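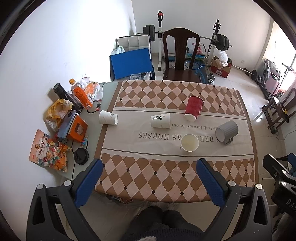 A reader wrote in to ask whether you can really get old tea out of a printed tablecloth without taking the pattern off with it, and said she'd already ruined one with bleach. Yes, you can! And please put the bleach back under the sink, it's far too fierce for anything with a print on it.

I've got a soft spot for patterned tablecloths (checks especially, they hide a multitude of crumbs) and I've spent years getting tea, gravy and beetroot out of mine. What follows is for cotton or a cotton mix. If yours is the wipe-clean sort, a cloth and a drop of washing-up liquid will do you.

What you need

A washing-up bowl or a clean sink
White vinegar
Liquid detergent, the kind for colours
Bicarbonate of soda
An old white flannel

First, check the dye

Wet a corner of the flannel and press it on a bit of the pattern near the hem for a minute. If colour comes off on the flannel, stop there and take it to a cleaner's. There used to be a lovely one on Bondgate that did my mum's best linen, and I still miss it. If the flannel stays clean, carry on.

Fresh tea

Blot it, don't rub. Then hold the cloth over the sink, stain side down, and run cold water through from the back. Keep going until the water is clear. Work in a little detergent with your fingertips, leave it 5 minutes, rinse again and put it in the wash as normal. Milky tea can take a second go with the detergent before it gives in.

Old tea

This is the one people get cross about. Mix one part vinegar to 3 parts cool water in the bowl and push the stained bit right under. I leave mine for up to 2 hours, usually while I'm doing something else and have forgotten all about it. Rinse, then make a paste with bicarb and a splash of water, pat it over whatever's left and let it sit while you have your lunch. Brush it off over the sink (it'll fizz a bit if there's vinegar still in the cloth, that's fine) and wash at 30.

Don't tumble dry it until you're sure the mark has gone. Heat sets tea like nobody's business. I did it to a gorgeous blue one I'd had from Vondley market and there's a ring on it to this day, right where the fruit bowl goes now.

Drying and ironing

Peg it out by the long edge, out of strong sun if the colours are dark. A breezy morning in July will have it done before you've finished the washing-up. Iron it while it's still a touch damp, on the wrong side, especially over any lettering, which can go shiny or stick to the plate if you're heavy-handed. I roll mine round an old wrapping paper tube afterwards so there are no fold lines.

Coffee is much the same as tea, only do the detergent step twice. Red wine wants a page to itself and I'll get to it, probably after the candle wax one.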